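To: Justby Walkers and Runners list
Date: June 20, 2019
Subject: Re: Prosser to Godon relay, money and legs

Hi all,

Thanks for the replies so far. I've read them all and will try to answer the main points in one message so we don't end up with five threads again. The quoted bit further down is from the list last week, for anyone who missed it. 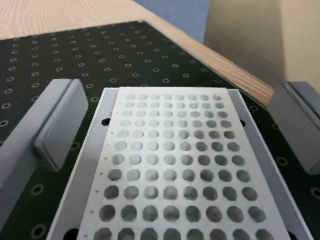
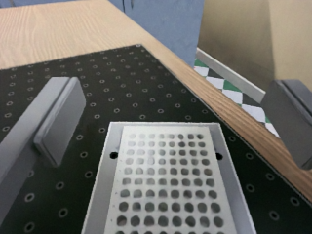
First, the route. We are keeping the Prosser to Godon route, 56 miles in total, going by the river road and not over the hill. I know several people preferred the hill. The river road has a shoulder most of the way and there are places to park at every handover, and the hill has neither. If you want to walk the hill on your own another day, I'd be glad to come along.

On the money, the online page now stands at $1588. That does not include the cash from the bake sale, which still has to be counted and paid in. All of it goes to the Toltalon hospice day room, as agreed in the spring. The day room has asked for recliner chairs, and they would like to order them before the fall.

> I'm happy to do a leg but I can't run the whole thing. Is it
> OK to walk part of it? Also my sister wants to join and she
> isn't a member. Does she need to pay the club fee or just
> the relay entry? And are we still doing the early start? I
> thought last year's was too early and half the people at
> the first handover were still looking for coffee.

Yes, walking is fine. Legs 2, 5 and 6 are marked as walking legs on the sheet because they are shorter, but you can walk any of them if your partner agrees and you tell me beforehand, so I can move the later times back. The only leg I'd rather have run is the first one, as the road out of Prosser gets busy after breakfast.

Non-members do not pay the club fee. The entry is $40 per person and covers the shirt, the food at the end and the bus back to Prosser. Your sister should fill in the same form as everyone else and write "guest" where it asks for a member number. Please don't leave it blank. The form won't save and you'll have to start over.

The early start stays. It was hot by noon last August and two people had to stop on the open stretch past the grain elevator. I will bring coffee to the first handover. Bring your own cup.

We still need people for the following:

Leg 4, both places
Leg 7, one place (the partner walks at a moderate pace)
Drivers for the middle section, 3 needed
Someone with a canopy we can borrow for Godon

If you drive, you don't pay the entry, but you do need to be at your handover well before the pair comes in. Last year a pair stood in a gas station lot for a long time waiting for the next two, who were at the wrong gas station. The sheet now has the street name for each handover as well as the name of the business.

Sponsor forms: paper ones are in the box by the door at the Justby rec center. If you collect cash, please write the amount next to each name and don't round it up or down. Checks should be made out to the hospice and not to the club. We had to send four back last year and one of them never came back to us.

Dogs came up as well. They are fine on the walking legs if they are on a leash. They can't go on the bus. If you bring one you'll need your own ride home.

Shirt sizes are the last thing. I need them by the end of the month, and the shop will not swap them once they are printed. They run small. If you're between sizes, take the bigger one. Anyone who doesn't send me a size will get a large.

Please reply to me directly about legs and shirts, and to the list for anything else.

Relay coordinator
Justby Walkers and Runners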